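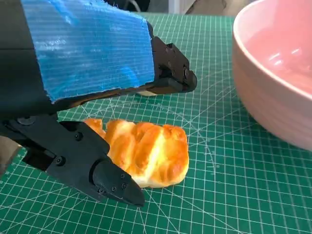 Trillel planner 2.3: is the "perception-aware" mode doing anything?

Forum: Manipulation software > Planning and control

kestrel_nine
Posted Jan 15, 2026

We've had Trillel running on a two-arm setup for long enough that I feel OK complaining. The task is pick up a bread roll, put it in a bowl. The release notes say the new mode picks grasps that keep the object visible to the head camera, so the tracker doesn't lose it during the transfer. I ran 213 trials with the mode on. Then I turned it off in the config and ran the same start poses again. The grasp poses it picked look the same to me. I overlaid the wrist trajectories and I can't tell which is which.

Has anyone seen this flag change a plan? I don't mean the score in the log. The score changes fine. I mean the motion.

mudlark
Which grasp sampler are you using? If it's the default, it hands the planner a very short list and the visibility term only re-sorts that list. Ours did nothing until we swapped in our own sampler.

kestrel_nine
Default. So the feature works if I write the feature. Great.

ostler77
I'll defend it a little. It helped us with boxes. A box has flat sides and there really are better and worse ways to hold it so you can see it. A bread roll is a lump, and I'd expect most grasps to score close together. You may have picked the one object where the mode has nothing to say.

kestrel_nine
The demo in their docs is a dinner roll.

ostler77
OK, fair.

tin_whistle
Can you post a view from the head camera during the hold? Also what are you using for the object pose, the stock tracker or Bilusix?
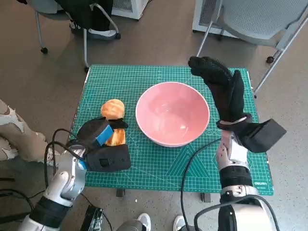 kestrel_nine
Bilusix, through the Talutness bridge, with the pose going to the planner on every update. My issue with the bridge is that it reports one confidence number for the whole object and Trillel treats that as visibility. Those are different things. With the roll up on end in the left hand, the hand is wrapped around the lower half and there's a fingertip across the front. The top is out in the open, shiny, easy to segment. So confidence stays high, and the planner believes it can see the roll. But what I need for placing is where the bottom is, and the bottom is inside the gripper. The tracker fills that in from the last good shape and never tells anyone it's guessing. I'd take a lower number that meant something.

mudlark
That's a bridge problem, then, and Trillel is getting blamed for it. Talutness throws away the per-region mask before it publishes. There's been a ticket open on it since last February.

kestrel_nine
I'd agree if Trillel read the mask when it was there. I patched the bridge to pass it along. The planner subscribes to the topic and drops the message. Look at the visibility cost source, line 142. The callback stores the mask and nothing reads it.

mudlark
Huh. I just looked. You're right, it's written in one place and read in none.

ostler77
Might be half-merged work. I still wouldn't call the whole mode fake over one dead variable. The view cone check is real code and it does run.

kestrel_nine
It runs against a bounding sphere. For an elongated, oval roll, held by a hand bigger than it is, a sphere test tells you the head camera is pointed at the table.

tin_whistle
Has anyone tried Âu for this? It does the occlusion test by rendering the gripper mesh in front of the object and counting what's left. Slow, but at least you can dump the rendered view and check it with your own eyes.

mudlark
Tried it. Two problems. Their gripper mesh has to match your hardware, and anything you've stuck on afterward, tape, cables, a bracket, isn't in the mesh. And planning time went up 3 times over for us. For a bowl on a flat mat with nothing else in reach I can't justify it.

tin_whistle
Sure, but you can edit a mesh. You can't edit a confidence number into a mask.

ostler77
Cables are the part I'd worry about too. Ours move every time the elbow does, and no static mesh is going to keep up with that.

kestrel_nine
I'll give Âu a try on the same start poses, with the cables left out the first time through. If the grasps come out the same as the other 2 sets, I'll stop arguing about planners and go look at the sampler like mudlark said. Filing the dead callback against Trillel tonight. mudlark, can you add your version number to the ticket when it's up? They closed my last one as "cannot reproduce."

mudlark
Will do. Attach the bridge patch or they'll close this one too.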